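Speckled Counters: Cleaning and Crumb Checks
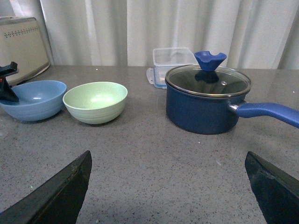 KITCHEN & SURFACES

Fine dark and light flecks on a gray counter hide crumbs well. Delia Quiroga of Fasside recommends checking at a low angle, with the light behind the surface. Move bowls first and wipe under them. Use a damp microfiber cloth and mild soap, then dry – standing water leaves marks on glossy finishes. Curtains that hang behind a counter should be washed every 4 months. The full care sheet, no. 116, will be reissued in May.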